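About Clorkex

We started Clorkex in Rotasham after sitting through too many films of robots doing one thing well, once. We doubt most claims made for learning machines, our own included, so we spend our days gathering examples and checking them.

The work is dull. A two-armed robot sorts small coloured pieces by colour, again and again, and we keep a record of every go.

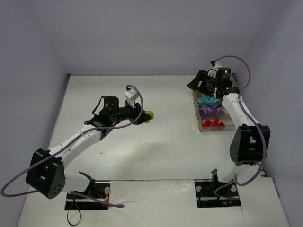
Colour sorting into the divided bin, Rotasham

Our current set, Kettani, holds 283 examples. We threw out 141 before we got there, and we would sooner explain that number than hide it. A bigger set is easy to make — a useful one is not.

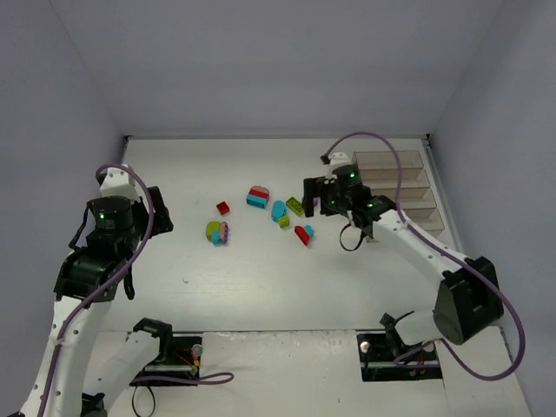

Clients sometimes ask when the system will be finished. We don't give a date. We will show you the runs we kept and the runs we dropped, and you may well decide 283 is too few. We have wondered about that too.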